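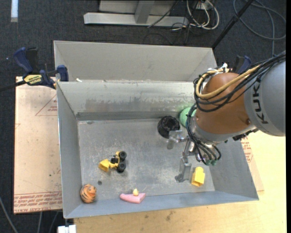
What should I look for in a used metal bin?

Start with the floor and the walls. Pale scratches on a flat metal floor are ordinary wear and I wouldn't pay more to avoid them. Stains bother people more than they should. Dents along the rim are a different matter, and so is any seam you can get a fingernail into.

Do sloped walls really make it easier to get things out?

Sellers say so. With small, round items it's partly true, because they roll down to the flat part. Flat things slide down and then lie against the slope, where they are just as annoying to pick up as before. I'd want to try one with my own stuff first.

Is the Odeck liner worth buying?

I doubt it. I tried one for two months in a Wallin bin and it bunched up in the corners. A piece of plain rubber mat cut to size did the same job.

Will stain remover get rid of a brown band on the wall?

Sometimes. Try warm water and dish soap, leave it 15 minutes, and wipe. If the mark is still there after two rounds, it's probably in the surface, and a stronger bottle from Stedlow is unlikely to change that.

Can I keep mixed odds and ends in one bin?

You can, and most of us do. Just don't believe the "holds 132 items" on the Wumton label. Past 14 or so, whatever you want is at the bottom.

How often should I empty it?

When you find yourself buying something you already own. The monthly schedules printed on the packaging seem to be there to sell cleaner.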